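社团仿真组笔记:地面花纹把我们的深度估计带偏了

三月以来仿真组一直在弄 Urnora 的比赛任务,这周轮到我写记录。我们组连我在内三个人,Mahmoud Badawi 管抓取,Ehab Kamel 管场景和渲染,我写视觉部分。指导老师只要求每周交一页,我顺便放到博客上,后面接手的同学也能看到。

任务本身不复杂:机械臂在一块区域上方移动,找到目标,下降,夹起,放到指定的格子里。决赛用的场景不公开,只说地面材质会换。去年学长们用的是纯灰地面,代码一路跑通,到了正式评测,换上带花纹的地面就只拿到39分。所以今年我们一开始就决定不用灰地面练。

Ehab 从材质库里挑了一种菱形拼成的立体方块花纹,深棕、中棕、浅米三种颜色,看久了会觉得地上堆着一排排方块。他说要练就练难的。场景文件叫 Arkon,在社团共享盘的仿真目录下,别改名,启动脚本里写死了路径。
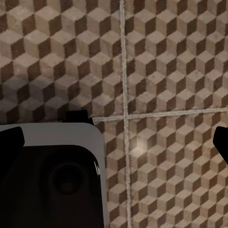 腕部视角,地面为立体方块花纹

先说我这边的问题。深度估计用的是双目匹配,花纹重复得太规则,左图里的一个菱形在右图里能找到好几个长得一样的,匹配就会跳到隔壁去。结果是深度图上隔一段冒出一个台阶,高度差正好像一个真的方块。Mahmoud 的抓取程序不知道那是假的,照着就下去抓,夹爪在离地很高的地方合上,什么也没夹到,然后报告成功。第一次跑整轮测试,17次里有7次是这样。

后来看了一下,浅色的接缝倒是帮了忙。两条线交叉的地方在局部是唯一的,匹配不容易错。我先检测直线,求交点,用交点的视差给周围一圈定一个初值,再在初值附近小范围搜索。台阶少了很多。缺点也明显,视野里没有交叉点的时候就退回老办法,还是会跳。

试过另外两个办法,记在这里,省得后面的人再试:

一是把匹配窗口加大。窗口大到能跨过几个菱形之后还是没有用,因为花纹在更大的范围里照样重复,而且物体边缘全糊了。

二是把图像转成灰度再做均衡。深棕和中棕的差别被拉开,重复性一点没减,等于白做。 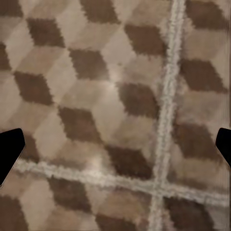
本页最后更新:三月,晚上九点四十

再说反光。地面上有的位置会有一块发白的亮斑,颜色被冲淡,我按颜色分割的时候会把它当成浅色物体。现在的处理是亮斑区域不参与分割,只看边缘。Ehab 可以直接在场景里把反光关掉,但我们商量后没有关,评测场景里有没有反光谁也不知道,关了等于自己骗自己。

夹爪也要遮掉。腕部相机两侧会拍到黑色的夹爪手指,黑色一多,自动曝光就往亮处调。我做了一张固定的遮罩,左右各一块,按夹爪完全张开时的位置画的。夹爪合拢的过程中遮罩对不上,所以合拢以后的图像我一律不用来算深度。Mahmoud 希望合拢时也能给他一个判断,看看到底夹住没有,这个我还没有想好怎么做,他暂时用手指间距代替,间距接近零就算没夹到。加上这一条以后,至少不会再空着手报成功了。

渲染方面,Ehab 写了一个批量脚本,一个晚上可以出2000张图,相机高度和角度随机。我拿其中一部分检查交点检测,俯视的效果最好,相机一倾斜,接缝在远处变细,直线就断成几截。现在的做法是把断开的线段按方向合并,阈值是手调的,写在配置文件最后一行,旁边有注释。

El Fassi 杯的校内选拔也用这套代码,规则有两点不同,一是限时更短,二是不许在下降过程中停顿。我们现在的程序在下降途中要停一下重新算深度,这部分得改。Mahmoud 的想法是下降前算好,途中只做小的修正。

接下来要做的:

遮罩改成跟着夹爪开合变化,我来。
没有交叉点时的深度,先试试用机械臂自己的高度读数做约束,我来。
下降途中不停顿的版本,Mahmoud 来。
再加两种地面,一种木纹,一种碎石,Ehab 来。场景名他想叫 Cliltura,我没有意见。

共享盘的空间快满了,跑完测试请把自己的图删掉,日志留着。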